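Falton Bench Gallery: Racks and Blocks

Updated November 4, 2025. Notes by Asger Holst, layout by Maeve Hegarty. 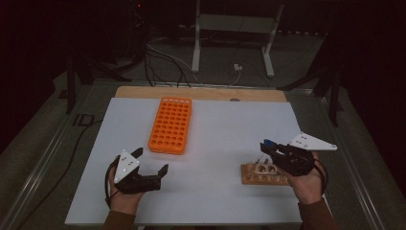 The small bench at Falton is used for sorting and racking work that doesn't need the fume hood or a sink. It was set up in February, after the long bench went over to weighing. Items come out of the drawer one job at a time and go back before the next job starts.

Two kinds of holder are kept for this bench: plastic grid racks and drilled wooden blocks. They are not interchangeable. A rack holds a tube at more than one height, so a tube that is slightly too narrow will still stand, but it leans. A block has a fixed hole depth and a closer fit. Anything short goes in a block.

Rack and block, white work surface
Orange test-tube rack, empty, with the long side running front to back. Drilled wooden block on the right, with holes in the top face and a row of smaller ones along the front. The small piece next to it has a blue tip.

Work surface
The white top lies over a light wooden board. Small parts show up well on it, and dropped pieces are easy to find. Wipe with a damp cloth only. Solvent left a dull patch on the previous top, which was scrapped. If the top slides when you lean on it, square it up with the board before you carry on.

Racks
Plastic racks are stored empty and stacked by hole size. Check the size against a spare tube before loading a full set. Racks with a cracked web between two holes go in the repair box under the bench, with a strip of tape over the crack. Kieran Ó Conaill goes through the box at the end of the month. The order number for replacements is on the card inside the drawer (Stasteck, line 33).

Wooden blocks
Darragh Fahy drilled the current batch from offcuts. The holes were cut undersize and opened up by hand, so fit varies a little from block to block. A tight hole should be left alone. Don't ream it at the bench, as the dust gets into everything. Blocks are not sealed and must not be washed. Brush them out dry, top and front holes both, and tap them upside down over the bin.

Layout
Rack to the left, block to the right, open space toward the front edge. Left-handed users may swap the two. Keep the block close enough to reach without moving the elbow. Turn the rack to suit the job and leave it there; it does not need to be square to the board.

Drawer list
Plastic racks, mixed colors: 7
Caps, bagged: 89
Wooden blocks: see the tag on the drawer front

Corrections to the drawer list go to Rónán Geraghty. Please give the drawer label and the date of the count.

Back to gallery index | Next: Weighing bench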